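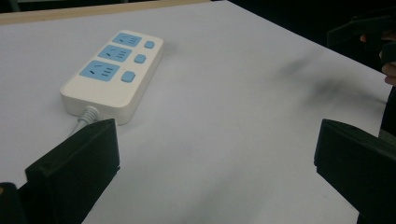 Flat gripper fingers miss the switches on a power strip

Posted by Ataahua Merrick in Home Builds > Grippers and End Effectors

I am building a two-finger gripper in a shared workshop in Susenton. There are two versions of the same head: one on a handle, used to record demonstrations by hand, and one that bolts to a small desktop arm. The fingers are wide flat pads, printed in black, with square tips. Opening is 104 mm. The handle version weighs 700 g with the camera and battery.

The task is to turn on one switch on a three-outlet power strip. The strip is white and lies on a white table. Each outlet has its own switch beside it, small, rounded, and the same light blue as the outlet panels. I approach with the fingers closed, lower onto the switch with the tip, and back off.

By hand this works well enough. On the arm I get three kinds of failure:

1. The tip lands between the switch and the outlet panel and pushes on the body of the strip. The strip slides.
2. The tip lands on the switch but near its middle, and nothing clicks. The motor current goes up and the arm stops.
3. The arm goes to the neighboring switch. This is most common with the middle one.

I have 124 recorded demonstrations, split evenly enough among the three switches. The arm runs a policy trained on those, using only the camera on the gripper. I also have a scripted version that uses a fixed position for the strip, and it has failures 1 and 2 but not 3.

Should I change the fingers, the table, or the data first? I would prefer not to reprint the fingers, as the same pads are used for picking up blocks and they do that fine. The strip is not connected to the wall during any of this.

pell_dro

Change the fingers. A flat pad with a square tip is the wrong shape for a small switch. With the fingers closed, the end is as wide as the pad and twice as thick as one finger, and all of that has to fit on one end of a rocker. You have very little margin before the edge touches something else.

You don't have to reprint the pads. Print a small nub that clips over the tip of one finger, with a rounded end a bit narrower than the switch. Put it on the outside corner so it doesn't get in the way when the fingers close on a block. TPU is fine, PLA is fine with a drop of silicone on the end. Do it on both heads, handle and arm, with the same file and the same mounting position. If only one has the nub, your recordings will show a different tool from the one on the arm.

Then press with the gripper partly open and only the one finger down. The camera gets a clearer view of the tip that way.

On failure 2, a rocker needs force on the end that is up. If you push on the pivot it will just sit there. Aim for the outer third.

Cindby Bench

Agree on the nub, but failure 3 is not a finger problem, and the scripted version tells you so. Three identical outlets with three identical switches in a row, seen from a camera that moves. Once the gripper is close, a view of the middle switch and a view of either neighbor look much the same, and the policy has no memory of which one it started toward unless you gave it one.

Things to check, in the order I would do them:

How does the policy know which switch you want? If there is no target input and you mixed all three in one training set, it will average or pick. Train on one switch first. If the problem goes away, add a target label and go back to all three.

Where does the cord point? It is the only obvious difference between one end of the strip and the other. If your recordings always have the cord toward you, the arm may be counting from it. Turn the strip between takes and leave it at odd angles.

White strip on a white table gives a weak outline. The side walls and the shadow are most of what the camera has to go on, and the shadow moves when the operator does. I put a sheet of gray craft paper under mine. Cheaper than a light. Wipe the table too – dark marks on a pale surface are landmarks as far as training is concerned, and they stay put while the strip moves.

Keep your free hand out of the view, or at least don't rest it in the same place every time.

For the sliding, two strips of rubber shelf liner underneath. Double-sided tape holds better but then you will stop moving the strip, and you need to move it.

124 demonstrations over three targets is thin. I would record the same number again for the middle switch alone before judging anything.

Faulkner

Had the same thing with an Astex head. Limit the motor current and add a short hold at the bottom of the press. Fixed most of it for me. Didn't use a camera though.

Ataahua Merrick

Thanks. There was no target input, only separate folders, and I had merged them for training. I will split them again and start with the far switch.

The nub is printing for both heads. pell_dro, I put it on the outside corner of the left finger. On the right finger it would foul the cable clip on the arm version.

Shelf liner is already under the strip. The scripted version no longer pushes it around, but it still stalls on the pivot now and then. I will post the current limit once I have a value that clicks the switch every time.

Contact | Terms | Copyright 2027 Susenton Makers Help Board | Back to top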